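Unit 8: Heat, Standing Water and Mosquito-Borne Illness

Course handout, Environmental Health. Instructor: Ifigeneia Triantafyllou
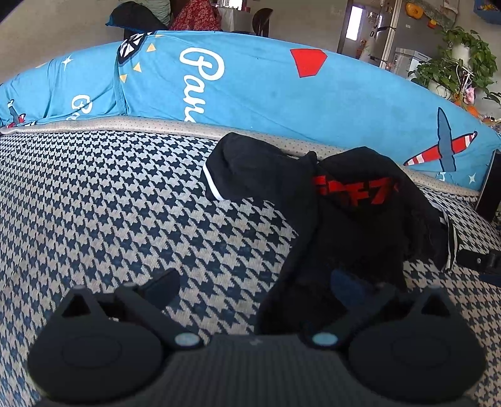
Mosquitoes develop faster in warm water, and the virus they carry also multiplies faster inside them. A longer warm season therefore gives each generation more time to bite and spread infection.

## Key terms

- **Vector:** an animal that carries a disease from one host to another.
- **Incubation period:** the time between infection and the first symptoms.
- **Surveillance:** the regular collection of case reports and trap counts.

## Case reading: Kenden district

The reading by Pantelis Vasilakis covers one summer in Kenden, where field staff maintained 30 traps and collected 434 mosquitoes. Students should note that a high trap count does not by itself show that people are being infected. Testing of the insects and reports from clinics are needed as well.

## Preparation for the seminar

1. Read the Kenden case in full.
2. Write one paragraph on how rainfall could raise or lower trap counts.
3. Submit the paragraph to Gemma Martinelli before the first seminar in April.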